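Bench notebook, Brurholm cell
August 9, 2023

Handling rules, second pass

Spent the whole morning on the handling rules and I am really happy with where they are going! The first version was two pages of things we were all doing anyway, plus a paragraph about cleanliness that could have been about a kitchen. This one is tied to what the arm does, move by move, and I think a new person could pick it up and run a session without one of us standing behind them.

Started from the Hivora checklist we used for the vial work last November. Most of it carries over. The parts that don't are the parts about grip, which assumed a short, wide, stiff vial. A tube is long and skinny and rolls if you look at it wrong, so anything in the old list that says "grasp at center" is out. New wording:

Grasp on the lower body, tube upright, cap clear of the fingers. Never grasp by the cap. Never grasp by the cap and then correct, either: put it back, open fully, go again.

That last sentence is the one I care about most. Correcting a bad grasp in the air is where we lose things. If the grasp is wrong the cheapest moment to fix it is while the tube still has something under it.

Label orientation. I had written "label facing camera" and then realized that's silly for this cell, the fingers cover part of the label any time the grasp is low enough to be safe. So the scan happens before the pick, at the rack, and the ID rides along in the session log until the tube is set down again. If the log loses the ID for any reason, the tube gets treated as unidentified and goes to the hold rack. No reading it by eye and typing it in. I know, I know, it's one number. But we all remember the 1234 business, when somebody's placeholder ID sat in the Batista log for most of a month looking exactly like a real one. Placeholders are now letters only, and the log script should refuse anything else. (To do: make the log script refuse anything else.)

Speed. Two settings only, carry and approach. Carry is for open space with nothing in the grip. Approach is for everything else, including the whole time a tube is held. I tried for a while to write a third setting for "holding a tube but far from everything" and the definition of far kept growing exceptions until it was longer than the rule. Dropped it. We lose a little time per cycle and I don't mind at all. 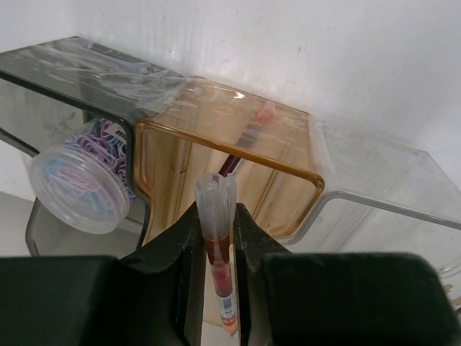 Clearance is the next one and it needed more thought. The old rule was a fixed gap all around the gripper, measured from the fingers. But what hits things is usually whatever the fingers are holding, or the wide part of the finger body when the wrist turns. So the keep-out is now measured from the outline of gripper plus payload, at the widest wrist angle used in the move. The planner already has that outline, we just weren't asking it to use it. Changed the config, reran the saved paths in simulation, and 8 of them came back flagged. All of them were wrist turns too close to the back of the table. Very satisfying to see the rule find something on its first day!

Related: anything see-through on the table has to be entered in the map by hand. The depth camera is bad with clear plastic, sometimes it sees the back wall straight through it and calls the space free. Irkari's integration notes say the same, in smaller print than it deserves. I wrote it as: if you can see through it, measure it and add it as a solid box. Tinted plastic too. A box that's a bit too big is fine.

Finger check at the start of each session. Wipe the inner faces, look for dust and scuffs, open and close once with nothing in between. Replace the pads when a scuff catches a fingernail. I wanted a number for pad life and went back through the log: the last pair was changed at around 700 cycles, the pair before that at 222 after a bad drop. Two pairs is not enough to hang a rule on, so the fingernail test stays and we keep logging. If the counts settle down we can set a limit later.

Stops. Any person can stop the cell for any reason and doesn't have to write up why before restarting. They do have to check what's in the grip. A held tube after a stop gets supported by hand from underneath (gloves on) before the fingers are released, and the release is done from the pendant by the same person. I had this as a two-person step at first. We walked it through both ways with a water-filled tube and one person was better, because with two there was always a moment of "are you ready" and somebody guessing.

Glove color, coat rules, spill kit: those live in the lab's own safety sheet and I've cut every line of ours that repeated them. If the sheet changes we don't want an old copy hiding in here.

Still open:

Set-down. We say "lower until contact" but the force threshold in the config is left over from the vials. Needs a proper run with empties, then filled with water.

Tube racks from Batista are slightly taller than our own. Either one approach height for both or a rack type field in the log. I lean toward the field.

Power loss. The gripper is supposed to hold position. I'd like to see it do that with a water tube and a tray underneath before it goes in the rules as a fact.

Simulation paths: fix the flagged ones, then rerun the full set with the new outline.

Printed the draft and taped it by the pendant. Write on it, please, that's what the wide margins are for.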